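Lurkus Lab Practice List

Home Threads Search Subscribe Log in

Re: [practice] How strict should our pre-episode checklist be?
From: Meron Gidey
Date: 1 Jun 2023

Hi Guðlaug, hi everyone,

So glad you brought this up! I've been meaning to write up our house rules since February, and your message gave me the push.

Guðlaug Thoroddsen wrote:

> We have three people teleoperating the same arm in Dusville and
> their episodes look like they came from three different labs. One
> homes the arm every time, one never does, one does it after lunch.
> I'd like a written standard but I don't want to hand people a
> twelve-page binder. What do others put in theirs, and what do you
> leave to the operator's judgment? Also, do you throw out blurry
> wrist footage? We have been, and I'm starting to wonder.
>
> Guðlaug

Our whole standard at Tekleab fits on one sheet, taped up next to the e-stop. It covers tabletop work with a two-finger gripper, so if you're doing mobile bases or anything with a payload worth worrying about, you'll need more than this. And it sits underneath the cell risk assessment, it doesn't replace it. Please don't let anyone tell you a checklist is a safety case.

The first version was a list of everything that had ever gone wrong, and people skimmed it. Meron's Law of Checklists (I'm claiming it) is that if you can't read it while the controller boots, it's too long. What survived is below, with some notes on why we argue about it.

1. Before power

Hands and sleeves out of the marked area. E-stop pressed and released once by the person who will be operating, every session, even if somebody else just did it. We had a long debate about whether that was overkill. It takes a few seconds and everybody on the rota now knows where the button is without looking, so I love this rule.

2. Home and speed

Home the arm at the start of each episode. Yes, each one. Your operator who never does it is probably the fastest of the three, and I sympathize, but you can't compare starts if there isn't one. Speed cap is 50 mm/s when anybody is inside the tape and 300 mm/s otherwise. Those are our own numbers for our own small arm, so please work yours out from your risk assessment and don't copy mine.

3. Fingers open, clear of the surface

Every episode starts with the gripper open and nothing in it. The operator checks this on the wrist view and also by eye. Two looks, because the wrist view is terrible at telling you height. You learn to use the shadow a bit, but I wouldn't write "judge it by the shadow" into a standard.

4. Don't tidy the wear away

We used to swap out work surfaces as soon as they got marked. We stopped. Scuffs and scratches stay unless they catch a fingertip or an object. A policy that has only ever seen a spotless table is going to have a rough time at somebody else's bench. Dust and crumbs still get wiped, and anything wet stops the session.

5. Blur is allowed, gaps are not

To your last question: please keep the blurry footage! The wrist camera moves, so nearby things smear, and whatever you train will have to cope with the same thing when it runs. Our rule is that blur alone never rejects an episode. Dropped frames do, and so does a camera that has shifted on its mount. The frame below would pass with us. Both fingertips are in view, open, with clean space between them, and the red block off to the right is soft and a little doubled, which is fine.

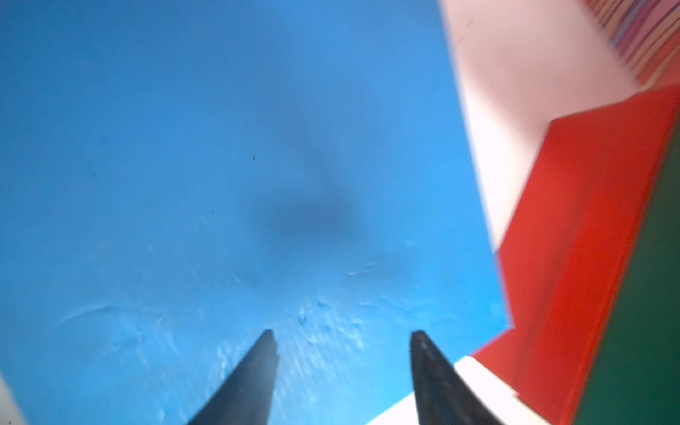

6. Labels and rejects

Operator initials, task name, and pass or reject, entered before the next episode starts. A reject needs a reason from a short list plus a free text box. Last round we recorded 787 episodes and rejected 39, and reading the free text was the most useful hour I spent all month. Never delete rejects. Move them to their own folder and leave them alone.

What we leave to judgment: grip approach, path, how many retries before giving up, when to take a break. We tried to standardize retries and the demonstrations got stiff and weird, so out it went.

The Grinura folks do it differently and home only between tasks, with a logged start pose to make up for it. If one of you is reading, please jump in, I'd really like to know how that holds up with new operators.

Guðlaug, I'm happy to send you the sheet itself. It has coffee on it but it's legible. If your three operators mark it up, send me their scribbles, especially from the one who homes after lunch!

Best,
Meron

Recent threads

Who signs off when the tool changes mid-session?
Marking tape that survives floor cleaning
[practice] Naming tasks so people can find them later
Re: Re: Wrist camera mounts working loose
Training a new operator: how many supervised sessions?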